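Anleitung: Einführung des zweiarmigen Assistenzsystems am Arbeitsplatz Schreibtisch und Sortierung

Herausgegeben von der Dreltel Werkstattorganisation, Stand 9. Mai 2018

Die vorliegende Anleitung richtet sich an Beschäftigte und Bereichsleitungen der Werkstätten, in denen Schreib- und Malbedarf geprüft, geordnet und für Kurse bereitgestellt wird. Sie beschreibt, wie ein Arbeitsplatz auf den Betrieb mit zwei Roboterarmen umgestellt wird und welche Aufgaben bei den Beschäftigten verbleiben. Grundlage sind die Erfahrungen am Standort Promeno, wo seit Dezember zwei Plätze in dieser Form betrieben werden.

1. Aufgaben festlegen

Vor der Umstellung ist schriftlich festzuhalten, welche Handgriffe das System übernimmt. In Promeno sind dies das Aufnehmen einzelner Stifte, das Einstellen in den Stifthalter und das Freiräumen der Unterlage. Die Beurteilung von Pinselhaaren, das Auswaschen und die Entscheidung über das Aussondern bleiben Aufgabe der Fachkräfte. Die Aufteilung wird am Arbeitsplatz ausgehängt und der Personalvertretung zur Kenntnis gegeben.

2. Arbeitsfläche einrichten

Der Tisch wird vollständig abgeräumt und die Unterlage flach ausgelegt. Geeignet sind Übungstücher mit aufgedrucktem Raster, auch gebrauchte. Flecken sind unerheblich, Falten am Rand sollten geglättet werden. Anschließend wird der Pinselständer mittig an die hintere Kante gestellt, der Stifthalter davor. Lose Stifte liegen einzeln und mit Abstand zueinander. Beide Greifer werden vor dem Start geöffnet und auf freie Beweglichkeit geprüft.

3. Programm Ruangrit anlegen

Im Menü wird der Ablauf Ruangrit gewählt und dem Platz zugeordnet. Die Ausgangsstellung beider Arme ist einzeln zu bestätigen. Ein Probelauf erfolgt stets mit verminderter Geschwindigkeit und in Anwesenheit einer eingewiesenen Person. Während der Bewegung greift niemand über die Tischkante. Muss ein Gegenstand von Hand umgesetzt werden, ist der Ablauf zuvor anzuhalten — dies gilt auch für kurze Korrekturen.

4. Schichtbetrieb und Dokumentation

Eine Schicht am umgestellten Platz umfasst Einrichten, Überwachen und Nachkontrolle. In Promeno wurden im ersten Monat 1.357 Vorgänge erfasst, im zweiten 1.979. Der Zuwachs geht auf die kürzeren Rüstzeiten zurück.

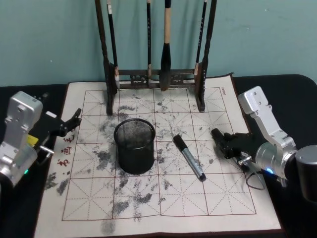 Mit dem Wegfall der wiederkehrenden Greifarbeit verschiebt sich der Schwerpunkt der Tätigkeit. Die Beschäftigten verbringen mehr Zeit mit Prüfung, Pflege und der Vorbereitung der Kurse. Mehrere Teams berichteten, dass die Überwachung über längere Zeit ermüdet. Ein Wechsel zwischen umgestelltem und herkömmlichem Platz innerhalb der Schicht ist daher verbindlich vorzusehen.

5. Einweisung und Rückmeldung

Die Einweisung dauert zwei Tage und findet während der Arbeitszeit statt. Störungen werden im Formular Pestov eingetragen, mit Uhrzeit und Stellung der Arme. Änderungen am Ablauf nimmt ausschließlich die Bereichsleitung vor. Vorschläge der Beschäftigten sind dort schriftlich einzureichen und werden vor der nächsten Programmänderung beantwortet.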